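Search this blog Type and hit enter

The little rover quit on me again, and this time I think I know why

So I promised an update on the delivery rover, and boy do I have one. If you're new, I've been helping get a Drinik base with a Fendon drive controller to run up and down the covered walkways on campus all by itself, carrying a box of mail. For most of September it was great! It would trundle along, slow down for people, park itself at the end and beep. I got pretty smug about it.

Then it started stopping dead. No warning, no wobble, just a full emergency stop in the middle of the path with the red light on, and me jogging after it with the tablet. The log said "obstacle, front" every single time, and every single time I got there and found bare concrete in front of the bumper.

My first guess was the battery (it's always my first guess). Swapped it, same thing. Then I blamed the Vukholm bumper switch, which has a history of sticking, and I spent a whole evening cleaning it with a toothbrush. Same thing. I even turned the walking speed down, which only meant it took longer to get to the place where it stopped.

After that I gave up guessing and did a bunch of runs with the logging cranked all the way up, 300 megabytes a pop, and went over the route stretch by stretch.
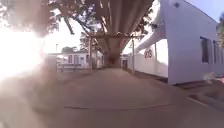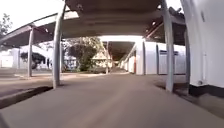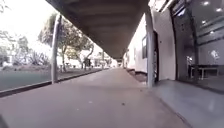

What I think is going on

It's the light. The stops bunch up late in the afternoon, when the sun gets in low under the roof, and when I lined up the log with the video I got 92 stops out of a bit over 2,000 trips down the path. Nearly all of them come when the front camera goes from shade into glare. The depth map fills up with junk for a moment, the junk looks like a wall, and the safety code does exactly what I told it to do.

And here's the part that bugs me. My first fix was to make it ignore anything that shows up for less than 10 frames. The stops went away! I was thrilled for one whole lunch break, until I stepped out in front of it from behind a post and it kept coming. It bumped my shin. It's slow and I'm fine (small bruise, big feelings), but that could've been a kid, so I pulled the change right there on the path.

For now it only runs in the morning, with me walking next to it and my thumb on the stop button. I've got a Bognár laser scanner on order that shouldn't care nearly as much about glare, and the plan is that the camera can't call "obstacle" alone while the sun's in its eye, but the scanner always can. I also want a little visor over the lens, which I'll probably make out of a yogurt lid first.

If anybody has run one of those scanners outdoors, please tell me how you mounted it. Mine has to clear the mail box and I'm already out of room up front.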